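Finding your way around Orion, or: what to look at once you've found the one everybody can find

Speaker notes, October public night, Flurngate Observatory Society
Speaker: Eifion Gough
Running time 50 minutes, including the bit where the projector goes to sleep

Opening (lights up, slide 1 is just the title)

Thank them for coming. Mention toilets, mention the step. Do the cloud joke only if it is cloudy. If it is clear, they will want to be outside and the joke will be held against you.

Ask who can find Orion. All hands go up. Ask who can find Lepus. Wait. Somebody's grandfather will put his hand up and he will be right, so let him have it.

Tonight is Orion and the three or four things hanging off it that get ignored because Orion is such a show pony. At this time of year it clears the eastern horizon late in the evening, so most of you will have to stay up, or get up, depending on your age.

Slide 2: Which way up

We are in the southern hemisphere and every book you were given as a child was printed in the northern one. Orion stands on his head here. Betelgeuse, the reddish shoulder, is toward the bottom, and Rigel, the blue-white foot, is up top. The belt and sword together make the Saucepan, with the sword as the handle, sticking up. I have met grown adults who were disappointed to learn it was meant to be a hunter. A saucepan is at least useful.

Pause for the two people who call it the Shopping Trolley. They come every year.

Slide 3: The belt

Three stars: Alnitak, Alnilam, Mintaka. Say them slowly, people like to write them down and then spell them however they please.

Mintaka sits almost exactly on the celestial equator, so it rises very nearly due east and sets very nearly due west from anywhere on Earth that isn't a pole. Handy if you are lost. Less handy if you are lost at noon.

The three look like a matched set. They aren't. Alnilam is a good deal farther off than the other two and has to be enormously luminous to keep up appearances. There's a neighbour like that in every street.

Slide 4: Betelgeuse

Say it however you like. I say "beetle juice" and I have had letters.

Red supergiant, near the end of its life. It faded noticeably over the summer of 2019 to 2020 and the papers had it exploding by the weekend. The accepted explanation is that it threw off a lump of gas which cooled into dust and got in the way. Someone will ask whether it will blow up in their lifetime. The answer is almost certainly no, probably some tens of thousands of years at least, and yes, I would also like to see it. We are far enough away to be perfectly safe, which always gets a faint groan from the back.

Slide 5: Rigel

Usually the brighter of the two despite being labelled Beta. Johann Bayer handed out the letters in 1603 and was not fussy about strict order. Rigel has a faint companion that a modest telescope will split on a steady night. We have steady nights. I recall one.

Slide 6: The sword, and the nebula

Allow ten minutes. This is what they came for.

Middle of the sword, or halfway along the saucepan handle. To the naked eye, a star that won't come into focus. In binoculars, a smudge. In the big Sedgwick reflector, the pale grey-green wings and the four stars of the Trapezium sitting in the middle like crumbs on a plate.

Warn them now about colour. The photographs are pink and red and blue and took hours. Your eye at the eyepiece gets mostly grey. Every year a child looks in, steps back and says "is that it?" and every year I have to remind myself that the child is a guest.

It is a place where stars are forming, and it lies a bit over 1,300 light years away. The light you see set out before anyone had thought of lenses for spectacles, let alone a dew heater.

Slide 7: Following the belt

Draw a line through the belt one way and you get to Sirius, brightest star in the night sky. Go the other way and you come to Aldebaran, then on to the Pleiades. Do this with the pointer, slowly. Last time I waved it about and a woman in the second row said she felt seasick.

Sirius twinkles madly when it's low and flashes every colour going. Our phone rings about this. It is reported as a drone, a police helicopter and, on one occasion, the neighbour's new security light.

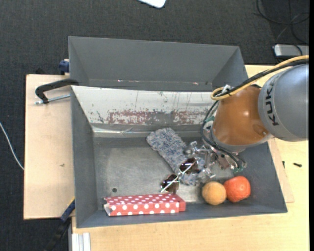
Slide 8: Lepus and Columba, the poor relations

Lepus the hare crouches at Orion's feet, so for us he is above Rigel once the whole business is well up. Four or five middling stars in a wonky box. Look for R Leporis, Hind's Crimson Star, a carbon star that varies over a bit more than a year and is properly red near minimum. One of the few things in the sky that looks as colourful as advertised. Don't oversell it.

Columba the dove is further south again. Nothing wrong with it. Move on.

Slide 9: What you need at home

A chair that leans back. A red torch, or an ordinary torch with red cellophane and a rubber band. Binoculars of any decency. Mine are Trasitz, bought second-hand, and the left barrel has had a rattle in it through 44 public nights with no effect on the view.

The Millent star wheel is on sale at the desk. Please get the southern edition. We had a box of northern ones by mistake and have been unpicking the consequences ever since.

Give your eyes 20 minutes in the dark. Then someone will check their phone and you can all start again.

Questions

Likely ones: Is Pluto a planet (not tonight). Did the Egyptians line the pyramids up with the belt (people argue it, most Egyptologists don't buy it, keep it under 2 minutes). Can I see the flag on the Moon (no, not with anything you or I could buy).

Then coats on and out the side door, children first, no running on the wet grass. The reflector goes to the nebula if Orion has cleared the gums, otherwise to Saturn until it has. Eifion to bring the stepladder.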